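4 Setting Up Your Mimov Height Desk for Daily Work

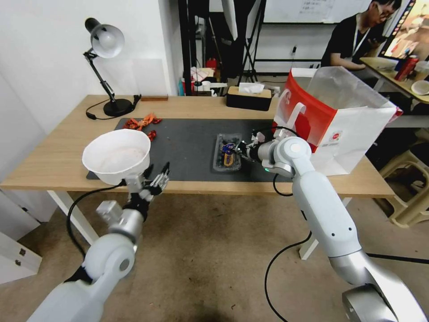 Before you program the first height, please decide what will stay on the desk during the day. The Mimov motor measures the load at the first start and uses this value later to notice if something blocks the way. For this reason the desk should be dressed as you will really use it. A large desk mat in dark gray on the light wooden top, for instance, is fine and does not disturb the movement, also when it covers most of the tabletop. Small things such as a plastic bowl or a clear tray can also stay. They are too light to change the measurement. Heavy things, for example a monitor with its arm or a printer, must be in their final place before you begin.

4.1 What you need

The hand controller, already connected (see section 3)
The power cable
A tape measure
A spirit level
The chair you normally use

Plan 40 minutes for the whole section if you do it the first time. If the frame was already leveled by your dealer, it goes faster.

4.2 Leveling the frame

1. Push the desk to its final place. Leave a hand's width free to the wall on the back side.
2. Put the spirit level on the tabletop, first along the long side and then along the short side.
3. Turn the foot screws under the low side out until the bubble stands in the middle.
4. Press with your flat hand on each corner. If one corner moves, turn only the foot screw under this corner, a quarter turn at one time.
5. Check again with the spirit level.

NOTE: On thick carpet the feet sink in during the first days. Please repeat steps 2 to 5 after one week.

4.3 First start (reference run)

1. Remove everything from under the desk, including drawer units and waste baskets.
2. Plug in the power cable. The display shows three lines.
3. Press DOWN and hold it. The desk goes slowly to the lowest position, stops, and comes up again a very little.
4. Keep the button pressed until the display shows a number. If you let go too early, the three lines come back and you must start again from step 3.
5. Measure from the floor to the upper side of the tabletop. If the display shows another value, see 4.6.

CAUTION: Danger of crushing. The collision stop is not active during the reference run. Keep hands, knees and pets away from the frame and from the white metal legs until the number appears in the display.

4.4 Saving your heights

The controller has three memory places. Most people use two of them, one for sitting and one for standing, and leave the third for another person in the household.

1. Sit on your chair with both feet flat on the floor.
2. Move the desk until your forearms lie on it and your shoulders stay low.
3. Press M, then 1. The display blinks two times.
4. Stand up, in the shoes you wear at work. Move the desk until your elbows are again at tabletop height.
5. Press M, then 2.

If you later use a thicker mat or other shoes, the old heights can feel wrong. In this case only repeat the steps above. Saving a new height deletes the old one without asking.

TIP: In the beginning, stand for short times only. Tired feet are normal in the first week – pain in the knees or back is not, and then you should lower the standing height a little or ask your doctor.

4.5 Cables

All cables must follow the desk up to its highest position.

1. Move the desk completely up.
2. Lead each cable to the Daly cable channel under the tabletop and fix it with the clips.
3. Leave a loose loop between the channel and the wall socket.
4. Move the desk completely down and watch that no cable comes between the leg and the crossbar.

CAUTION: A cable that is pulled tight can tear devices from the desk. Never use the power cable of the desk to carry other cables.

4.6 If something does not work

The display shows E1: The desk has worked too long without a break. Wait until E1 goes away. Do not pull the plug.

The display shows E2: The load is too high or not evenly placed. Move heavy things toward the middle and repeat the reference run.

The desk stops and goes back a little: The collision stop has noticed a resistance. Look under and above the desk, also for window handles and shelves. If there is nothing in the way, set the sensitivity from 5 to a lower step (press M for a long time, then DOWN).

The display and the tape measure do not agree: Press UP and DOWN together until the number blinks, correct it with UP or DOWN, and confirm with M.

The controller stays dark: Check the plug at the control box. It must click. If it still stays dark, write down the number on the label of the control box and contact your dealer.

Continue with section 5, Care and Cleaning.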